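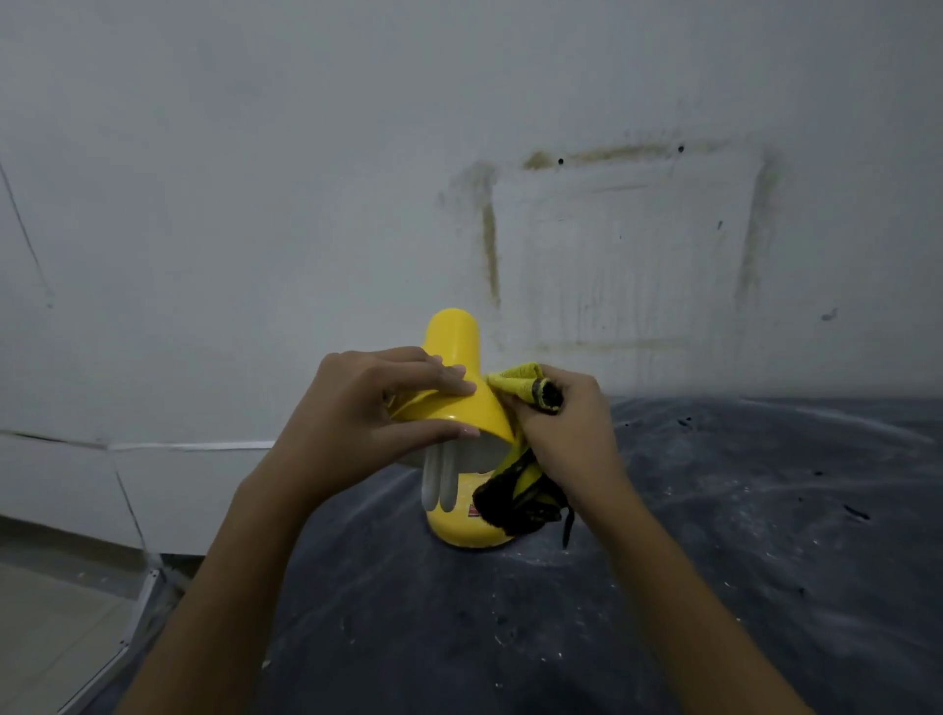 Semi-final night, quick notes before I forget it all

Writing this fast, got to be up at six. Plilluven beat Komton 2-1 and I'm still a bit wired so sleep wasn't happening anyway.

Game one was rubbish. Sorry but it was. Komton drafted for late game, Plilluven knew it, and still sat back farming for half an hour like they'd been paid to. Two dragons given away for free. The mid laner walked into the same bush twice. Same bush! Komton took a fight at the river, took the big objective after it, marched down mid, done. I went and made toast during the replay.

Game two, completely different team. They swapped sides and put their jungler on something aggressive at last. I've been moaning about this since March, anyone who reads this blog knows (all nine of you). He was top side at level three, got the kill, went straight back and got another. After that Komton's top laner couldn't touch a minion without someone jumping on him. Over in 25 minutes or near enough, I didn't check the clock.

Game three

OK so this one I'll go back and watch properly. Even all the way through. Gold lead never got big for either side. Komton had better vision, I thought, and better engage, and they should of won the fight at the third dragon. Their support went in on his own, a full screen ahead of everybody, and just died. You could hear the casters go quiet.

Then the steal. Plilluven's jungler had 296 health left when he hopped over the wall. I know because I paused it and squinted. Smite, got it, dead a second later, didn't matter. Chat went mad. I shouted loud enough that next door banged on the wall, fair enough at that time of night.

From there it was the bot lane. Quiet for two games and then they cleaned up everything. The carry stood right at the back, hit whatever was nearest, never got greedy. Boring way to play it and exactly right.

Stuff I didn't like

The delay between games two and three. 63 minutes! For a sound problem in one booth. They filled it with the same panel segment twice plus an advert for the Olura chair that I could now recite.

Also the new overlay. Item icons are tiny and the timers are tucked under the player cams, so on a phone you can't read a thing. The old one was fine, put it back please.

And Komton's bans in game three. Left that jungle pick open after what it did to them in game two?? I really don't get it. Maybe they had an answer in practice. Didn't see one on the day.

Final is against Hagedorn, who've not dropped a game in the bracket. Head says Hagedorn 3-1. Their mid is better and they dont throw leads. But if Plilluven get that jungler on a comfort pick in the first game, who knows, I'd take it to five.

Will try and post something after the final, probably just as rushed. Comments are open again, the spam thing is sorted I think. If yours doesn't show up try it without a link in.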